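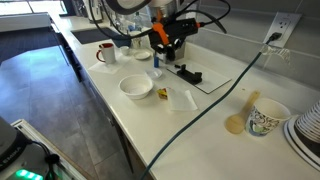 Last update 13 Mar 2025. Read before emailing Évan, he gets the same six questions every week.

## Gikard Robot Club FAQ

**Who can join?**
Anyone enrolled, any year. No experience needed. If you can use a screwdriver and read an error message you're ahead of half of us when we started.

**When and where?**
Thursdays after last class, the Zakach building, kitchen end. Doors open till 7ish. If it's locked text Lionel, don't bang on the glass.

**What are we working on this year?**
Counter clearing. The arm has to pick up everyday stuff from a kitchen counter and put it where it belongs. Cups, bowls, bottles, napkins, wrappers. Same task as the Florata Cup in July, so everything we do now counts.

**What's the Florata Cup?**
Student contest, one day, teams of up to 5. Each team gets a counter they haven't seen before. You score for every item put away, lose points for drops and for knocking things over. Full rules are in the shared folder, read section 2 at least.

**Do I have to compete?**
No. Plenty of people just come on Thursdays. But tell Lionel by spring break if you want a spot on the team.

**What does it cost?**
$70 for the year. Covers parts, filament, snacks. Contest travel is separate. If the money is a problem talk to Lionel Barbier, he'll sort it and it stays private.

**Do I need to know how to code?**
Some Python helps. Évan Lemaire runs a beginner hour at the start of the session, bring a laptop. You can also do grasp testing or logging with zero code.

**How many practice runs do we have?**
167 logged as of this week. Goal is 700 before the contest. So yes, we need people to sign up for run slots, the sheet is on the door.

**Which items are hardest?**
Napkins, by a lot. Flat ones especially, the fingers just slide over. Saucers are second. Clear plastic is annoying too, the camera loses it against a white counter. Mugs are fine if the handle is facing a decent way.

**Can I bring stuff from home for the arm to pick up?**
Yes please. Nothing sharp, nothing you'd be sad to lose. No full drinks near the arm. Put your name on the bottom.

**Can I run the arm on my own?**
Not until you've done the safety talk (20 min, Lionel) and two runs with someone signed off. Always one person on the stop button. Hair tied back, no hoodie strings, and keep your hands off the counter while its moving.

**A cable came loose, what do I do?**
Stop the arm, power off, then look. Dont re-plug it live. Write it in the log even if it was nothing.

**What's Gautier?**
Our grasp planner, the code part. Repo link is in the folder. Work on a branch, and get Évan to look before you merge to main.

**I missed a few weeks, can I still come?**
Yes. Just read teh log first.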